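Estora Publishes Setup and Maintenance Procedure for Two-Arm Guest Room Robots

WELTON, 18th February. Estora today released the setup and maintenance procedure for its two-arm room service cell, covering gripper mounting, wrist camera alignment and arm calibration in finished hotel rooms. The procedure replaces the commissioning notes issued in November.

Setup starts at the door. The wrist camera is checked against a lever handle with the gripper open, and the technician confirms that both fingertip pads and the handle are in view before any motion is enabled. Varnished wood under overhead light can wash out part of the picture, so exposure is set at the door and saved with the room profile.

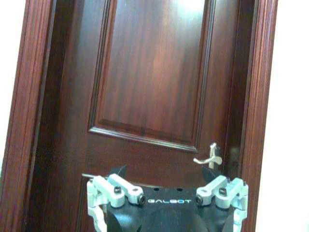 Tyyne Nieminen would like the exposure check repeated whenever the room lighting is changed, as a saved profile is only valid for the lamps it was made under. Estora has added this to the procedure as a required step.

Arm calibration follows. Each arm is homed separately, then both are driven to the ready position and compared. A difference of more than 2 mm at the fingertips requires the wrist collar to be released, reseated and tightened in 4 stages. Towel handling is tested last, at low speed, with the free arm held clear of walls and glass.

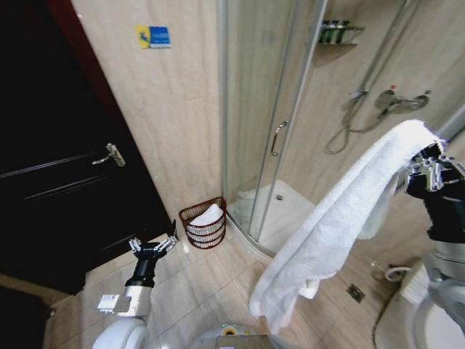
Towel handling beside the shower enclosure, right arm loaded.

End tools are changed with the arms powered down. Multi-fingered hands and parallel grippers use separate tool files, and the controller must be restarted after a change. Loading the wrong file is the most common cause of a failed grip test.
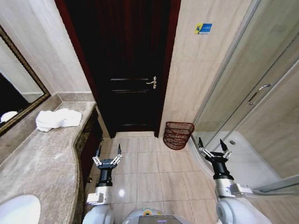

After the restart, both grippers are opened fully and checked for equal travel. Linkage screws are inspected every 7 days, and fingertip pads are replaced in pairs. Worn pads are returned to the Skarnico service desk in Tunstall with the cell log.

The procedure is available to registered operators through the Estora service portal. Printed copies ship with all new cells.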